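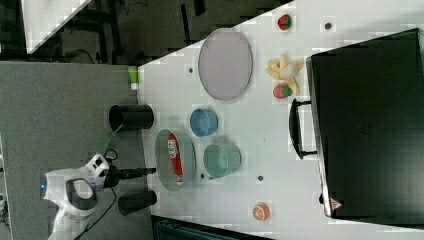
The pick-and-place table at Sostden, with the black gripper pointing at the green bowl.

So I finally made it to the open day at Sostden! I'd missed the one in August (car trouble, don't ask) and this time I took a whole day off work for it. I figured I'd get there early and beat the crowd, and so did everybody else. The line for badges went halfway down the stairs, and I got visitor number 161.

The building used to be a print shop and the upstairs still has a bit of that ink smell. They give you a paper map with the stations on it, but the map has the stairs on the wrong side, so I ended up in the kitchen first. Nice kitchen. Good coffee too.

The station I'd come for was the gripper comparison. I've been trying to pick a gripper for my own arm at home for months and I've read every spec sheet there is, and spec sheets only get you so far. Torunn Løken was running the table and she let people stay as long as they wanted, as long as somebody else got a turn now and then. The setup was a white arm with a black gripper they call the Arketano, and a softer one called the Pustia on the shelf for swapping in.

I loved what they'd picked for things to grab. Toy strawberries, a toy banana bunch, an orange slice, bowls in different sizes, a big light gray plate, and a red and white snack package sitting in a see-through green oval bowl. That package was the one everyone wanted to try. It was lying diagonally in the bowl, so you had to decide whether to turn the wrist to match it or come straight down and hope. I came straight down and hoped. The Arketano bumped the rim, and Torunn just nudged the bowl back and said go again.

Second time I turned the wrist first and it came up clean. I may have made a noise.

The strawberries were harder than I expected! The hard fingers wanted to squirt them across the table, and you had to bring the closing force way down. Torunn had it set to 300 on their slider when I sat down (no units, it's just their own scale) and we got it to behave at 112. With the Pustia on, you could leave the slider at 200 and pretty much forget about it. The soft fingers just kind of fold around whatever's there. But then I tried the big plate with them and they sagged, and the plate slid right back down. The Arketano pinched the plate by its rim on the first go. So there's your comparison, I guess – soft for fruit, hard for plates, and I own both fruit and plates.

Swapping between the two took longer than I'd like. It's four screws and a connector, and the connector is keyed in a way that you can't see once your hand is in there. The guy next to me in line, Thierry Vidal, had the same complaint. He runs a small bakery and wants something for boxing pastries, and he was asking way better questions than I was. How do you wash the fingers? What happens when they get sugar on them? Torunn said the Pustia fingers come off by hand and can go in a sink, and the Arketano ones get wiped down. He wrote that on the back of his map.

Downstairs there was a talk from Kyung-hwa Noh about the Etim controller, and I only caught the second half because I couldn't tear myself away from the table. The part I heard was about stopping the fingers based on motor current when there's no touch sensor, and she showed some plots I'd like to look at again. She said slides will go up on their site. The room was packed and very warm and the mic kept dropping out, so I'm counting on those slides.

Lunch was sandwiches, and they ran out of the cheese ones by noon. If you don't eat meat, bring something.

I went back up for one more round before leaving and tried the two small round bowls. The light blue one was easy with either gripper if you went for the rim. I tried putting the sage green one inside it and got it so crooked that the people behind me laughed, fair enough.

Am I buying one? I'm leaning toward the Arketano and then maybe gluing some foam on the fingers, which Torunn said plenty of people do. Parking is free behind the building, by the way, but the gate closes at six and I cut it pretty close.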